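## Où va la boîte quand elle est vide ?

Tu manges la dernière chips et il te reste une boîte. Avant de la jeter, il est utile de savoir comment elle est faite et dans quoi elle va tomber.

### La boîte

Une boîte de chips en forme de tube est solide parce qu'elle est ronde. Quand on appuie sur le côté, la force se répartit tout autour. Les chips, elles, sont fines et cassent vite : un sachet les protège moins bien.

Le tube porte souvent un grand dessin. Il sert à dire le goût, même à quelqu'un qui ne sait pas lire la langue de l'étiquette.
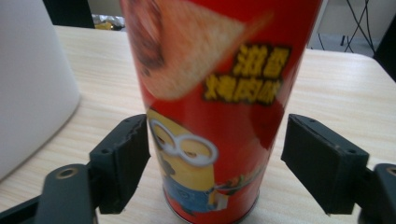

*Une boîte rouge avec une chips, un Minion et des caractères chinois jaunes.*

Les caractères du bas, 烤肉味, veulent dire « goût viande grillée ».

Un tube de ce genre mélange parfois plusieurs matières : du carton, du métal, du plastique. C'est pour cela que le tri change d'une ville à l'autre. Demande à un adulte quelle est la règle chez toi.

### La poubelle à pédale

Une pédale est un levier. Tu la pousses vers le bas avec le pied, et un mécanisme transmet le mouvement jusqu'au couvercle, qui se lève. Quand tu retires le pied, le couvercle redescend.

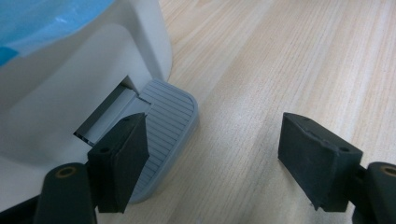 Les rainures servent à empêcher la chaussure de glisser. Une pédale lisse serait moins pratique, surtout dans une cuisine où le sol est parfois mouillé. Grâce au pied, les deux mains restent libres – et propres, car elles ne touchent pas le couvercle.

### Le sac

Doğukan Canpolat, qui anime l'atelier de tri du vendredi, fait toujours commencer par le sac. On l'ouvre en grand, on le met dans la poubelle et on rabat le bord vers l'extérieur. S'il est trop petit, il glisse au fond au premier déchet lourd.
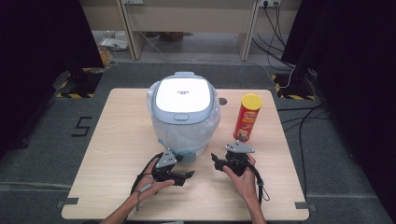 Il existe des sacs de toutes les tailles. Un sac trop grand fait des plis et dépasse, mais il tient quand même. Certains ont un lien coulissant dans le bord, comme le cordon bleu clair qui longe le bas du sac, à l'extérieur de notre poubelle. Pour fermer un sac à lien :

1. tire le lien des deux côtés ;
2. fais un nœud ;
3. soulève le sac par le lien, sans le traîner par terre.

### À toi

Cherche 3 emballages dans ta cuisine. Pour chacun, note sa forme, ses matières et la poubelle où il doit aller. Si tu hésites, laisse la case vide et pose la question à l'atelier.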